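Chapter 6
Who Pays When the Wind Drops?

Energy ministers like targets. Prevmont's called for 60 per cent renewable power within 11 years, and the press release ran longer than the costing. I-seul Yeom, who audited the plan, found its storage figure of 1012 megawatt hours had been copied from a developer's brochure. Whether such a labour of optimism counts as policy is the question we take up first. Read the Lekota tariff tables before going on, and treat their footnotes with suspicion.

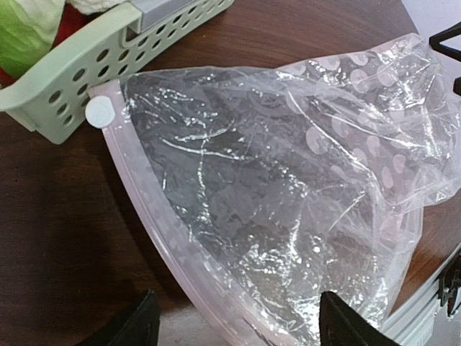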